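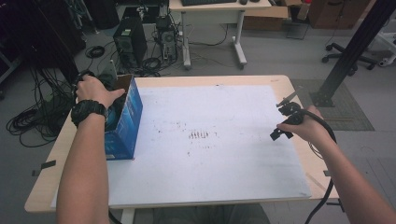 The box at the back of the wardrobe

Why do we keep the packaging of things we have already thrown away?

When I moved to my present flat in January, I carried up the stairs eleven bags of clothes, one mattress and a great quantity of empty cardboard. There was a box for a kettle. There was a box for a telephone I had sold. The kettle itself stayed in the old kitchen, as it was not worth the trip, but the box came with me in the van, well protected by a blanket.

I come from a family of keepers. My grandmother, in Vevau, had a cupboard under the stairs which we children called the shop. Each box in it had once held something from a real shop, and now it held a smaller box. For her generation this was simple good sense. A strong box cost money, and a tin with a lid was almost a piece of furniture. The local museum in Vevau has a hat box from 1830, with its paper lining still in place, and beside it a card which says that the hat is lost. I have stood in front of that card many times.

My own reasons are weaker. I tell myself that I may need to return the thing, or sell it, or move it. After 2 years the guarantee is finished and the box is still on the shelf. A good box is also pleasant to hold. The lid of my last pair of shoes came down so slowly, pushing out its air, that I opened and closed it several times before I looked at the shoes.

The makers know this very well. At Tendareck, a small printing works which makes cartons for other firms, I was allowed to spend a morning between the cutting tables. A plain brown carton passes through the building in one day. A gift carton, with gloss and a fitted inside, may need up to 48 separate steps, and most of them are for things the buyer will only feel with the fingers: the stiffness of a flap, the small resistance when the tray comes out. One of the cutters told me he cannot open a present in a normal way any more. He looks first for the glue.

What happens after the opening is less planned. The repair café Ogbonna, two streets from my home, asks people to bring the original box with the broken object, if they have it. Often the leaflet is still folded in the bottom, and the leaflet gives the part number. I was very proud to hear this, and I went home to look for the box of my toaster. I had it. The leaflet was for a hair dryer.

There is also a market. On the second-hand site Fokorine, empty boxes have their own section, and I passed a long evening there. The box of an old pocket radio was offered for 498, without the radio, "corners good, light smell". I do not know if anybody paid it. Collectors explain that the object survives because people loved it, while the box survives only by accident, so the box becomes the rare part. I find this a fair argument, but it is a dangerous thing to read for a person with my wardrobe.

Last month I decided to flatten them all. I sat on the floor with a knife for the tape and began with the kettle. It went quickly, and the pile by the door was soon as high as my knee. Then I reached a flat green box with a cloth hinge, in which my mother had sent me pencils when I first went to live abroad. The pencils were used up long ago. Her handwriting is on the inside of the lid, with the price crossed out. I put it back on the shelf, and next to it I put the box from the shoes.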